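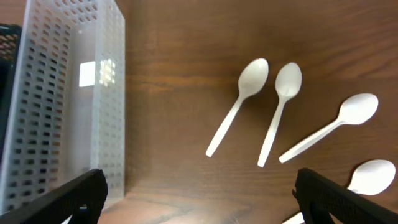 FOR IMMEDIATE RELEASE

Forkau opens orders for two-arm cutlery sorting bench, publishes planning sheet for small kitchens

15/05/2025 – Forkau is now taking orders for Numico, a tabletop bench with two small robot arms on one base rail, meant for caterers and canteens that sort and pack disposable cutlery. First deliveries go out in February. Quotes requested before the end of this month hold through the year.

Along with the order book comes the Numico planning sheet. Free, no sign-up. It covers what buyers kept asking for during the pilot: table space, power, baskets, spare fingers, staff hours for setup.

"People ask for the price of the arms and stop there," said Dragica Kneževič, head of sales at Forkau. "Then the unit arrives and there's no table for it. We want that conversation before the purchase order, please, not in the loading bay."
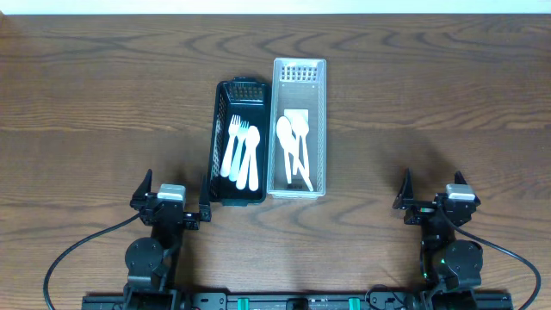
The pilot ran at Ardale, a contract caterer, for 19 weeks. Ardale started with one bench and has since put a second in next year's budget. Main lesson from their side: the arms were the easy line. Baskets, cables and a sturdy table took longer to agree on then anything else, and came out of three different cost codes.

What the planning sheet asks for:

Table. Flat, solid, doesn't wobble. The rail needs to be fixed down, so a borrowed folding table won't do.

Cables. Leave slack for both arms. Plan the outlet side before the table gets placed.

Baskets. Customer's choice, perforated plastic is fine. Buy spares in the same size at the same time – mixed sizes mean new setup work, and that is billed.

Cutlery. Send a sample pack of each type with the quote request. Forks, knives, spoons, whatever gets used. A change of supplier later on can mean another setup visit.

People. Budget 2 staff days for training. One person on site should own the bench afterwards.
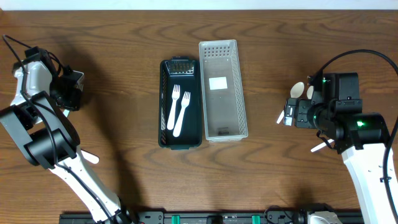 Pricing is by bench. Buyers can purchase outright or lease through Vlachou, Forkau's finance partner, over 2 years. Service visits are included in the lease and quoted separately for purchase. Spare gripper fingers are a stock item and can go on the same order. Replacement arms too, longer lead time on those, ask.

Forkau has 268 sites on its interest list and will work through them in the order they signed up. Being on the list is not a commitment to buy. Sites needing more than one bench should say so now so that deliveries can be grouped.

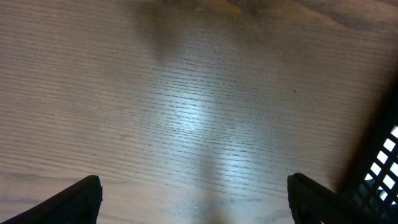 Lighting gets its own page in the planning sheet, and it is the item most often left out of a budget. Walk the room at the hours the bench will run, check windows and overhead fixtures, price a diffuser or a blind if needed. Wrist cameras work close to the table and they pick up everything: a bright patch of reflected light between the open fingers, the grain showing up as dark dashes inside it, soft shadow next to a black basket. A matte mat or a less shiny table top is a small line on the quote. Adding it after installation costs an extra visit.

Site surveys can be booked seperately from an order. The survey fee comes off the purchase price if the order follows within the same budget year.

Kneževič again: "Get the survey done first. Even if you buy next year. Even if you buy from somebody else, fine."

About Forkau
Forkau builds small benchtop automation for food service and packing rooms. Numico is its first two-arm product.

Press contact
Dragica Kneževič, Forkau
Planning sheet, quote forms and press pictures on request.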